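What the Arms Changed at Drarley
Student project report, Workplace and Technology module

For our project we spent three visits in March at the Drarley workshop in Esthorpe, where small toys and figurines are sorted and put on display shelves before they go out to shops. The shelving used to be done entirely by hand. Now there are 2 robot arms on the job, and we wanted to find out what that means for the people who work there. We loved this topic!

The first surprise was how much talking goes on. The shelf crew used to work alone at separate tables, and now they work in pairs, one teaching the arms a new layout and the other checking the result. Of the 4 people we interviewed, 3 said they like the new job better (less bending, sore wrists mostly gone). The fourth misses having a whole shelf to herself, and we think that deserves more attention than it got in the Virarine training booklet, which only covers safety and start-up.

Hours stayed the same. Pay went up one step for anyone who finished the training, but the training was after the shift, so the parents in the crew had a hard time getting to it. That seemed unfair to us.

We also went through the work log. It lists 1,386 items placed in our test period, and every stop has a note in somebody's handwriting, such as "toy too close to the wall" or "ask Gill line for spare fingers." Reading those notes was the best part of the project, and we would like to go back and ask who writes them.
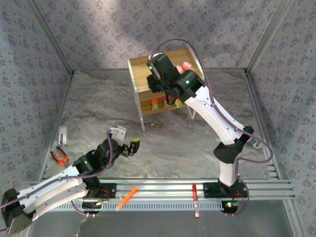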